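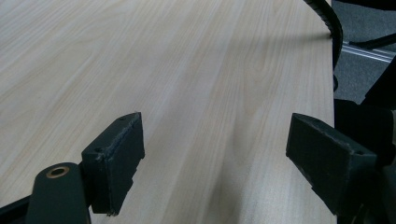

4 min read

Meal kits and snack boxes by post: your questions answered

We get a lot of messages about subscription food boxes, mostly from people who have been handed a half-price leaflet outside a station. We don't sell boxes and we don't take commission from anybody who does. What follows is what we'd tell a friend before they typed in their card number.

Is it really cheaper than going to the shop?

Rarely. The first box is cheap because it's meant to be. Look at the price of the fourth one. Lellon's sums compare their dinners with a takeaway, and by that measure most things look like a bargain, a restaurant included. Compare the box with what you'd normally spend on the same meal and see how you feel about it then.

They say I'll waste less food. Will I?

You may throw away fewer half-used bunches of coriander. If your household already eats its leftovers, there isn't much waste for a box to save you. The claims we've read tend to compare the customer with some very careless shopper who buys a whole cabbage for one leaf. We would like to know where this person lives.

What about the packaging?

It varies, and the websites are vague. "Recyclable" on the front of a box often means the cardboard. Ice packs, sauce sachets and snack wrappers are another matter, and a lot of them can't go in the bin at home. For shiny wrappers there's the old scrunch test: squeeze it in your hand and let go. If it stays scrunched it may be foil, and if it springs back it's probably plastic film with a metal coating. The test isn't perfect, so check your council's list as well.
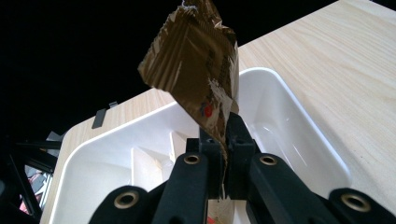
A torn brown wrapper, well creased.

Can't I just send the wrappers back?

Some firms run a return scheme. Matei, the snack box people, will take theirs if you save up 69 of them and post them at your own cost. We've asked what happens to them after that and were told they are "given a new life". We asked again in July and got the same sentence.

How easy is it to cancel?

Easier to pause than to cancel, and that's on purpose. The pause button is large and green. Cancelling usually sits under "Account", then "Plan", then "Manage plan", then a page asking whether you're sure and offering you money off. Take a screenshot of the last page. Check that the next payment hasn't already been set up, as many firms close their orders 6 days before delivery and will charge you for a box you thought you'd stopped.

The portions look small. Are they?

Read the weights and ignore the photographs. A Brarstead dinner for two that we weighed came to 800 grams cooked, including a good deal of rice. That's fine for two people who had lunch. Our teenage tester went looking for toast.

Do the recipes take as long as the card says?

No. "Twenty minutes" starts when the onions are chopped, the oven is hot and you've found the grater. Add ten minutes, more if you've got children under your feet.

I live outside a big town. Will it arrive?

Ask before you pay. Readers near Jerkport tell us their postcode is accepted at the checkout and then turned down by the courier, with the refund following some time later. If chilled food turns up late and the packs have melted, don't go by smell. Contact the firm, send a photo and ask for your money.

Are the reviews any use?

The middling ones are. Five stars are often left by people on their first cut-price box, sometimes in return for another. One star tends to mean the courier left it in the rain. Read the threes, and sort by newest. We went through 338 reviews of one service and hardly any were written by someone past their third month, so either long-standing customers don't write reviews or there aren't many of them.

So should I bother?

If you hate planning meals and can afford it, you might enjoy one for a while. Plenty of people do. Take the discount, put the cut-off date in your calendar and keep the recipe cards, which will work just as well with onions from the corner shop.

My question isn't here.

Use the contact form at the foot of the page. We read everything but can't chase refunds for you.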